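作業部屋のコツ帳 その16 ロボットアームに手本を見せるときの小ワザ

前回の「接着剤のフタが固まったとき」は思ったより読んでもらえたみたいで、ありがとうございます! 今回はがらっと変わってロボットアームの話です。といってもプログラムの話はほとんど出てきません。手で動かしたり離れたところから操縦したりして「こうやるんだよ」と見せてやる、あの手本づくりのほうです。

わが家の作業部屋(Plondikと呼んでいます、由来は長いので省略)でここしばらくやっているのが、小さな歯車をつまんで別の場所へ置く、という地味な練習。地味なんですが、これがまあ難しい。料理でいうと、大根の皮むきを電話で人に教えるような感じです。
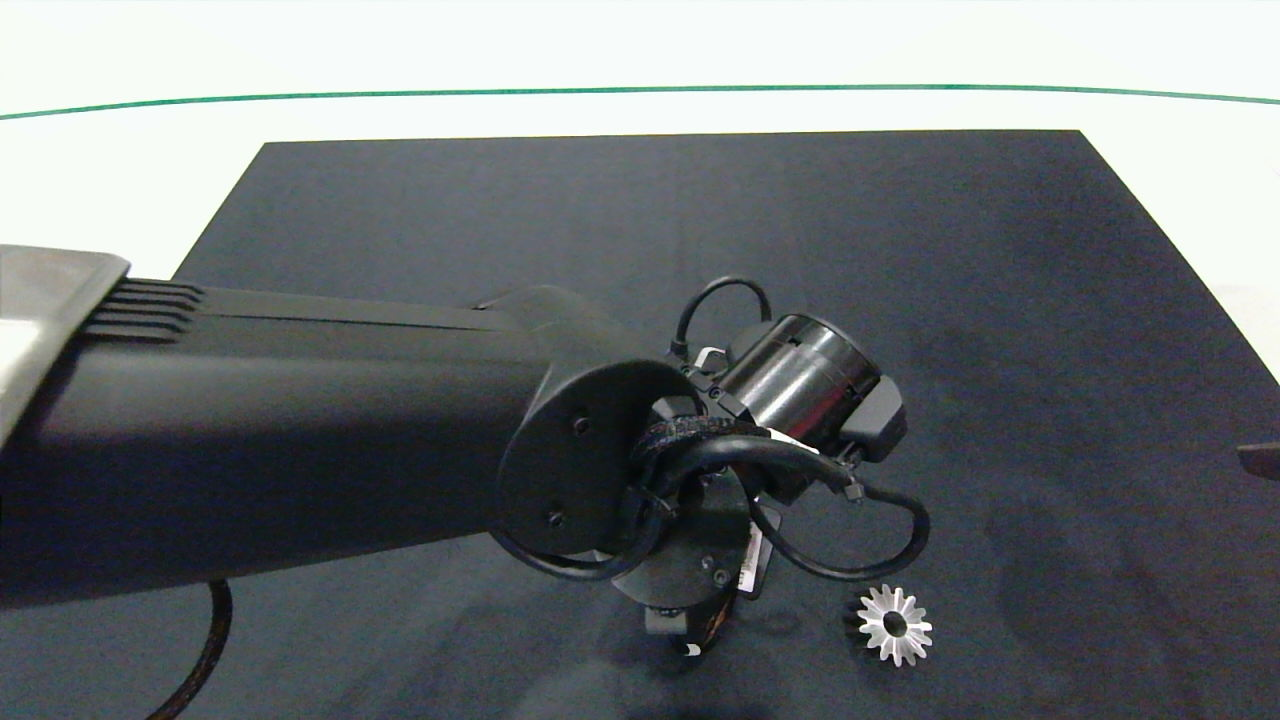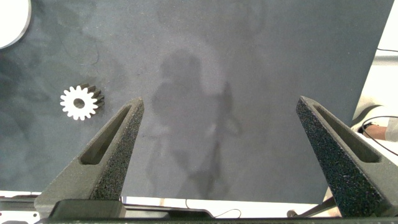

手本を見せるのは、アームを直接手で持って動かすのと、遠隔で操縦するのと、どちらがいいですか?

細かいものをつまむ作業なら、私は遠隔操縦をすすめます。手で持って動かすと自分の腕や指が手首のカメラに入り込みやすく、あとで本番になったときに見える景色が変わってしまうからです。大きく動かすだけの作業、たとえば箱をこちらからあちらへ寄せるくらいなら、直接持って動かすほうが早く済みますし、力加減もつかみやすいです。

これ、メールで一番よく聞かれるので最初に書いておきました。で、ここから先は私がノートに書きためたものを、だいたい作業の順番どおりに並べていきます。道具も部屋も人それぞれなので、合いそうなところだけ持っていってください。

下に敷くもの

白い歯車は白い机に置くと、カメラ越しには本当に見えません。自分の目で見ているときは平気なのに、操縦用の画面に切り替えたとたん「あれ、どこいった?」となる。濃い色のものを一枚敷くだけで歯車の輪郭がぱっと出ます。逆に黒いネジで練習する日は明るい色に替えます。

布ものを敷くなら、つや消しで、あまり毛足の長くないものを。毛足が長いと歯車の歯に繊維が絡んで、つまみ上げたときに布までついてきます。私は一度これで、歯車も布も、布の上にあったコーヒーのスプーンまで引きずりました。スプーンをなぜ置いていたのかは覚えていません。

ほこりは粘着ローラーで取ります。粘着の強すぎるものだと布がめくれて位置がずれるので、古くなって少し弱ったシートがちょうどいいです。新品のシートは一度自分の服に当ててから使っています。

敷きものの四隅は養生テープで留めて、テープの角にペンで印を。洗濯したあとに元の位置へ戻すとき、この印があるとないとで大違いです。

物の置き場所は、ずらす

始めたころの私は、机に小さな丸シールを貼って、毎回きっちりそこに歯車を置いていました。几帳面でしょう? これが大失敗でした。30回ぶん手本をためて、さあ自分でやってごらんと動かしてみたら、シールの上にあるときはちゃんとつまむのに、指一本ぶん横に置くだけで何もない布をつまみにいくんです。しかも自信たっぷりに。

それからは、置く場所を毎回変えるようにしました。手前、奥、右、左、向きも少しずつ。自分で適当に置いているつもりでも、人間の手はいつの間にか同じあたりに置いてしまうものなので、私はトランプを使っています。机を四つの区画に見立てて、ハートが出たら左奥、スペードが出たら右手前、という具合。サイコロでもいいんですが、サイコロは机から落ちてどこかへ行くのでトランプに落ち着きました。

ただし最初の10回は、やさしい場所だけにしておきます。操縦するこっちの手が慣れていないうちに難しい隅っこへ置くと、下手な手本ばかりがたまります。

動かす速さ

ゆっくり、とよく言われます。私もそう思っていて、息を止めてそろりそろりとやっていました。でもゆっくりすぎると途中で手が迷うんですよね。近づいて、止まって、ちょっと戻って、また近づいて。この「止まって戻る」がそのまま手本に入るので、あとで動かすと歯車の手前でもじもじするアームができあがります(かわいいといえばかわいい)。

今は、湯のみをお客さんの前に出すときくらいの速さを目安にしています。急がないけれど止まらない。つまむ直前だけ速さを落として、つまんだらまた元の速さに戻します。

声に出すのもおすすめです。「寄せて、下ろして、つまんで、上げて」と毎回同じ調子で唱えると、動きがそろってきます。家族には変な目で見られますが、録音しているわけではないので気にしないことにしています。

つまみ方を決めておく

歯車みたいに穴のあいた平たいものは、つまみ方がいくつもあります。縁を両側からはさむ、寝かせたまま薄いところをはさむ、立っているものをそのままはさむ。どれでも持ち上がるのですが、手本のなかで気分しだいに混ぜてしまうと、アームのほうはその真ん中あたりを取ろうとして、どっちつかずのところをつまみます。

なので、始める前に紙に一行だけ書いて画面の横に貼ります。「外側を両側から、まっすぐ下ろす」これだけ。倒れているときと立っているときでやり方を変えたいなら、それも書いておく。夫は別のつまみ方が好みらしく、交代で操縦した日の分は見事に使いものになりませんでした。二人でやるなら先に相談してください。うちはしていませんでした。

歯の山と谷のどちらに指先が当たるかで、持ち上げたときに少し回ってしまうことがあります。気になる人はつまんでからひと呼吸おいて、回りきってから動かすと置くときに楽です。

失敗した回はどうするか

つまみそこねて落とした回を残すか消すか、これは人によって考えが分かれるところだと思います。遠隔操縦の手ほどきをしてくれたWubit Teferaさんは残す派で、「落として、拾い直したところまで入っているなら、それは拾い直しの手本でしょう」と言われて、なるほどなあと思いました。それ以来、自分で立て直せた回は残し、途中で投げ出した回や、見かねて手で歯車を戻した回は消しています。

消すときは、その場で消す! あとでまとめて、と思っているとどれがどれだか分からなくなります。私は100本ためてから見直そうとして、お茶を三杯飲んで、結局全部やり直しました。今は一本終わるたびに、メモ帳に丸かバツをつけるだけにしています。三角はつけません。三角をつけ始めると三角だらけになるので。

影と明かり

見落としがちなのが自分の影です。机の上のライトを背にして立つと、体の影が作業するところにどーんと落ちます。目で見ているぶんには気にならないのに、手首のカメラで見ると暗い形がゆらゆら動いていて、歯車より目立つことも。

影を完全になくすのは無理なので、私は二つのことだけしています。操縦する椅子の位置を決めて、脚のところにテープを貼る。それから明かりを一つの強いライトにせず、左右から弱めに当てる。クリップライトにトレーシングペーパーを一枚かぶせると光がやわらかくなります(熱くなる電球ではやらないでくださいね。うちのはLEDです)。

窓のある部屋なら、カーテンは閉めっぱなしか、いっそ朝と夕方の両方で手本をとるか。7月の西日のなかだけで練習させたら、雲が出たとたんに調子が悪くなったことがありました。今は昼すぎに半分、夜に半分と分けています。

ケーブルのまとめ方

アームの手首まわりのケーブルは、きつく縛りすぎず、だらんとさせすぎず。きつすぎると手首を回したときに引っぱられて動きが重くなりますし、ゆるすぎるとカメラの前に垂れてきたり、敷いた布をなでていったりします。

やり方としては、まず結束バンドを軽く仮留めして、アームを動かせる範囲の端から端までゆっくり一周させます。いちばん突っぱる姿勢で指一本入るくらいのゆとりがあれば、そこで本締め。私は面ファスナーのバンドのほうが好きです。何度でもやり直せるので。結束バンドを使う人は、余ったしっぽを切るときに爪切りを使うと角が残りにくくて、腕をひっかきません。

それと、一度まとめたら手本をとっている期間中はいじらないこと。途中できれいにまとめ直したくなる気持ち、とてもよく分かるのですが、カメラに映る形が変わってしまいます。片づけ好きの人ほど気をつけて。

指先の手入れ

つまむ指の先は、思っている以上に汚れます。布の繊維や手の脂、消しゴムのかすみたいなもの。小さくて軽い歯車だと、汚れひとつで滑ったり、逆にくっついて離れなくなったりします。電源を切ってから、少し湿らせた綿棒でふいて、乾いた綿棒でもう一度。歯ブラシの古いのも溝のところには便利です。アルコールは指先の材質によって白くなることがあるそうなので、試すなら目立たないところから。

部品をたくさん使う人は、歯車の予備も同じ袋から出したものにそろえておくといいです。別の袋のものを混ぜたら色がわずかに黄色っぽくて、私の目には同じ白なのに、なんとなく成績が落ちました。気のせいかもしれません。でもそれからは、Praderと書いた小箱に練習用だけをまとめています(Praderはアームの名前です。前の子はJemalでした)。

休みどき

肩がこります。本当に。操縦しているあいだ、画面をにらんで腕を浮かせているので、裁縫で細かいところをまつっているときと同じこり方をします。タイマーを30分にして、鳴ったら途中でもその一本で終わりにする、というのを守るようになってから、後半の手本がずいぶんましになりました。疲れてくると下ろす動きが雑になって、歯車を上からこつんとつつくんです。こつん、が出たらやめどき、と覚えています。

肘の下に丸めたタオルを置くのもいいですよ。フェイスタオル一枚を二つ折りにしてくるくる巻いて、輪ゴムで両端を留めるだけ。高さが足りなければもう一枚足します。

離れるときは電源を落とすか、非常停止のボタンを押しておく。画面だけ消して席を立つ癖のある人は(私です)、ボタンのほうを先に押す、と体で覚えてください。猫のいるお宅は特に。それから、動いているあいだは手の届く範囲に顔を近づけないこと。歯車がよく見えなくて、つい覗きこみたくなるんですよね。そういうときはいったん止めてから見ます。

道具のメモ

よく聞かれるので、アーム以外に手元に置いているものを書いておきます。濃い色の敷きもの、養生テープ、面ファスナーのバンド、綿棒、古い歯ブラシ、クリップライト二つ、トランプ、キッチンタイマー、丸とバツをつけるメモ帳、肘用のタオル。ほとんど台所と洗面所にあるものです。メモ帳はPlovbridgeの方眼のを使っていますが、チラシの裏でも何の問題もありません。

次回は歯車を軸にはめる練習のことを書くつもりです。まだ成功より失敗のほうがずっと多いので、少し間があくかもしれません。先に障子の張り替えの話をのせます。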